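Caderno de laboratório – planeamento de equipamento
18 de janeiro de 2020

Assunto: revisão do pedido de aquisição de garras manuais e consumíveis para os postos de recolha.

Procedeu-se à comparação das propostas da Lomamska e da Nirketti. A primeira inclui cablagem e suportes; a segunda cota os cabos à parte e indica um prazo de entrega de 42 dias. Vidar Midtbø solicita que o pedido contemple quatro pares de garras e um lote de 40 almofadas de substituição para os dedos. O custo unitário das almofadas na Nirketti é quase 143 coroas, valor a confirmar por escrito.

Mantém-se a preferência por garras com cabo, dado que a versão sem fios da Lundgren obriga à compra de baterias e carregadores não previstos na rubrica.

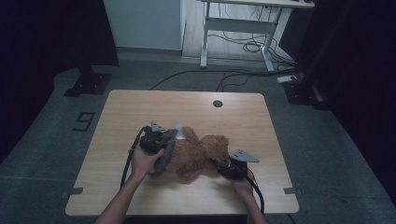
Posto 9: preensão bimanual de urso de peluche, garras manuais com cabo.

Os objetos deformáveis continuam a ser considerados prioritários no plano Drirkilell. Deve prever-se verba para peluches de pelo curto e comprido, bem como para calhas de cabos no pavimento – estas últimas não constam de nenhuma das propostas.

Pendente: pedir à Lomamska o preço dos dedos em separado; verificar se a garantia abrange os conectores; submeter a versão revista até ao final de janeiro.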